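Two arm build - right hand loses grip on handoff, at my wits end
Forum > Builds > Arms and hands

benchrat
Posted March 15, 2024

OK so continuing from the old Lorkden thread that got locked for being too long. Arms are up, both hands are up, everything talks on one bus. Problem is the handoff. Right hand picks, brings it to the middle, left comes in to take it, and somewhere in there the right lets go too early or the left pushes it right out. Works fine with foam blocks. Works fine with an empty box. Put a slick bottle in there and I get maybe one good one before it goes on the floor.

Setup for anyone who missed the first thread:
Drikach finger boards, one per hand
control loop at 60 Hz
current limit on the fingers 300 mA
wrist cams both sides plus the head cam

Things I tried already: raised the current limit, slowed the left arm way down, wiped the fingertips with alcohol. Slowing it down helped a little. Raising the limit just squeezes the thing out like a bar of soap. Have not tried anything on the fingertip surface yet besides cleaning.

Will post pics when I'm back at the shop, typing this on my phone.

knurl_and_hardy
How are you deciding when to release? Timer or contact? If its a timer thats your whole problem right there.

benchrat
timer. I know, I know. 60 ms after the left reports closed.

knurl_and_hardy
Yeah so "reports closed" on those Drikach boards means the current went up. Current goes up when the finger hits anything, including your other hand. Bet you anything the left is bumping the right's knuckles and calling it a grip.

solderpuddle
Disagree a bit. I have the same boards and the closed flag is OK if you set the debounce. Default is nothing. Set it to 32 in the config and it'll ignore the bumps. I ran mine like that all winter passing cans back and forth and the timer release was fine.

knurl_and_hardy
Cans have a rim. Cans are the easiest thing in the world. Try a soft bottle that gives when you squeeze, current ramps up so slow the flag comes on late or never.

solderpuddle
Fair on the soft stuff. Still, debounce first, costs nothing. Then go rip out the logic if you must

benchrat
Pics. First three from the wrist cams, last one is the head cam on the green mat, left hand coming in toward the bottle in the right. Any comments on finger placement welcome, I think I'm grabbing way too low. 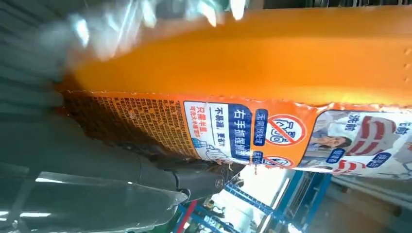
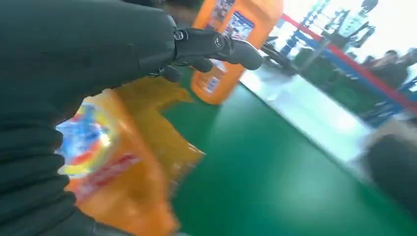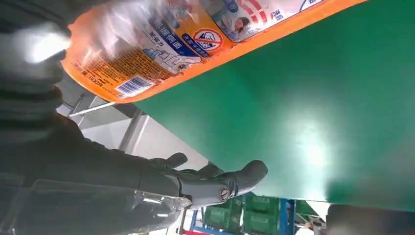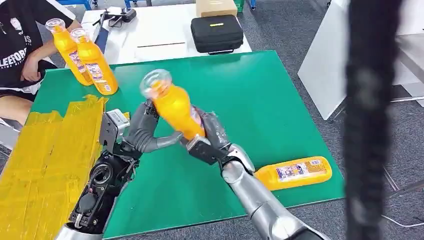
mudcat_mechanical
I'd go after where the left hand approaches from before touching any code. If both sets of fingers want the same few inches of bottle you'll never get a clean release, the tips have to slide past each other. Have the right take it near the bottom and leave the whole top for the left. Or come in at 90 degrees to the right hand instead of straight across. Had the same fight on my Fosidgate arm and turning the wrist fixed more than anything I did in software.

benchrat
wrist turn I can do. Grabbing low makes it swing though, that's what I was worried about. Full ones are top heavy in the hand and the fingers act like a hinge.

mudcat_mechanical
Then go slower on the lift and let it hang a second before you start the handoff. Or grip right at the middle and have left take the bottom from underneath. Lots of ways. Just dont have them meet palm to palm.

tapedispenser
Nobody has said rubber yet so I will. Hard plastic finger on glossy plastic bottle = no friction. You can tune current till you retire. I used the thin grip sheet from Stevens, cut little pads, contact cement, done in an evening. Night and day.

knurl_and_hardy
Pads make the handoff worse. Left has it, right opens, right's pads stick to the bottle for a moment and yank it sideways. Seen it plenty.

tapedispenser
Only if you open all the fingers at once. Thumb first, then back the hand off, then the rest. Mine doesn't stick at all.

knurl_and_hardy
So now you're writing release logic anyway. Which was my point on page one.

tapedispenser
lol ok. Both then

solderpuddle
Can I ask what else is running on that bus? Three cameras and two hands. If the cams share the same hub as the finger boards you can get hiccups where the close message shows up late. I chased what I thought was a grip problem for most of March and it was a cheap hub. Log the timestamps on both ends before you glue anything.

benchrat
Cams are on a separate hub, fingers go direct. But the head cam and the right hand share a power brick, hm. Didn't think about that. Will log it.

solderpuddle
Power wouldn't delay messages but it could sag when the fingers stall. Watch voltage at the board, not at the brick.

benchrat
OK back from the shop. Did it in this order so I could tell what did what:

1. debounce to 32. Fewer false closes. Not zero. Solderpuddle gets partial credit
2. turned left wrist so it comes in from the side. Big difference, knuckles dont touch anymore
3. logged timestamps, nothing weird, bus is clean
4. voltage dips a little on stall but nowhere near the cutoff

Still dropping some on the soft ones, specially if the first grip was crooked. Hard bottles mostly ok now. Havent touched the timer yet because I ran out of bench time, somebody had the spot booked after me.

knurl_and_hardy
Now do the timer. Replace it with a tug check. Left closes, left lifts a hair, if right's finger current drops then left is carrying the weight and you can open. If it doesn't drop, left has nothing, close harder or bail.

benchrat
does that work with the finger boards only? no force sensor in the wrist

knurl_and_hardy
Works well enough on mine. You need to average a few readings, the current is noisy. At 60 Hz you have plenty.

mudcat_mechanical
I couldn't get that to work with light stuff fwiw. Empty bottle weighs nothing and the current doesn't move. Had to weigh down the empties with sand.

knurl_and_hardy
Well yeah, empties are a different problem. If it's empty who cares if you squeeze it

tapedispenser
the bottle cares

benchrat
Mine are full so tug check it is. Also ordered the Stevens sheet, gonna try pads on the left hand only. Left has to grab and right has to let go so that seems like the right way round? Someone yell if thats dumb.

tapedispenser
Not dumb. Sand the fingertips first or the cement peels. And dont go thick or the fingers wont close all the way on the skinny bottles.

solderpuddle
Agree on pads left only, I'd still keep the debounce in even with the tug check. Also can you post your config when its settled? Theres like three different versions floating around from the old thread and none of them match the current firmware.

benchrat
will do, its a mess right now, half of it is commented out. Give me a few days. Pads should be here by then too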